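# The shared kitchen on the second floor, Parberg building

Gallery page, February 2024. Page kept by Menaka Saha.

The kitchen in the Parberg building was refitted last October. Angus Hollis drew the plan and Bronwyn Hollis chose the counter and the blinds. Most of the money went on the counter, the sink and moving a drain, and the cupboards stayed where they were. People from the other floors have been asking what was done and how it is kept up, so the notes are together on one page.

The old kitchen had a laminate top that had swollen next to the sink, and a single basin that was too small for a stockpot. There was one outlet on the window side and none by the door. The room is used by everybody on the floor, plus the Kereama evening class when it meets upstairs, and on a class night the washing up can run to 15 mugs and all the plates.

## The sink side

The sink is a stainless steel double, set into a wooden butcher-block counter under the windows. We looked at a single wide basin from Skulent and decided against it. With two basins one person can wash while another drains a pot, and there is somewhere to leave a spoon without it ending up under the dishes. The faucet is a tall one with a curved spout, and a large pot goes under it without tipping. It has a single lever, which can be worked with an elbow when both hands are greasy.

Dish soap stays on the sink side. So do the sponges and the wipes. They used to live in the cupboard below and were never put back, so Bronwyn gave up on the cupboard and the counter has been easier to keep clean.
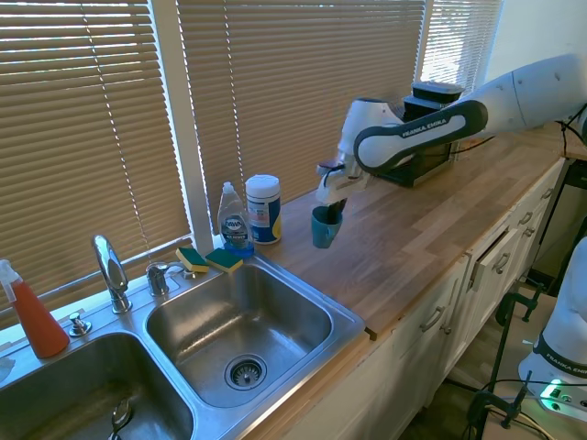
How often does the wood next to the sink need oil?

Every 12 weeks on the whole counter, and a second thin coat along the sink edge whenever water stops beading there. Wipe the oil on in the evening, leave it overnight and buff it with a dry cloth in the morning before anything is set down.

Mugs go back on the shelf by the door after washing. A mug left standing on the wood with water under it will mark it, and two of the rings from November had to be sanded out by hand. Elsie McPhee used 200 grit paper, going with the grain, and then oiled the patch twice. The repair can be felt with a fingertip if you know where it is.

## The windows and blinds

There are three windows behind the counter with tan horizontal blinds. They were the cheapest item on the list and the one people comment on most. The old curtains hung down to the counter and picked up grease. Slats can be wiped with a damp cloth, one blind at a time, and the dust comes off better if they are closed first - then turned the other way and done again.

The blinds are normally left down with the slats part open. On a bright morning the light comes through well enough to wash up without the ceiling lights. The brackets are screwed to the frames, so please don't pull a blind sideways to get at the window latch. Raise it first.

## The counter

The counter came from Karnetport in two lengths and was joined on site. The join is in the corner by the refrigerator, away from the water. Angus sealed the cut around the sink with three coats before the basins went in, including the underside, and let each coat dry for a full day. The fitter wanted to do it in one afternoon. We are glad he was made to wait.

Light wood shows everything. Coffee comes off with dish soap and warm water if it is caught the same day. Turmeric doesn't. For beet juice and berries, rub half a lemon over the mark with a little salt, rinse, and dry the spot straight away. No bleach on the wood, and no scouring pads on it either. The rough side of a sponge is for pans.

Hot pans go on the stove or on a trivet. There are four trivets in the drawer under the toaster.

## Costs and things still to do

The counter came to $537 delivered, with oil for the first year included. Ewan Merrick has the receipts for the rest and will send them to anyone planning the same job on another floor.

Still on the list:

- A new strip of caulk along the back of the sink deck
- A second hook by the door for dish towels
- Labels inside the cupboard over the refrigerator
- A lower shelf for the large pots, if the wall there turns out to have a stud

Elsie has the key to the supply closet, where the spare sponges and the can of oil are kept. If you use the last of anything, write it on the sheet taped inside the closet door. Questions about the plan should go to Angus, and anything about cleaning or the oiling dates can go to Menaka.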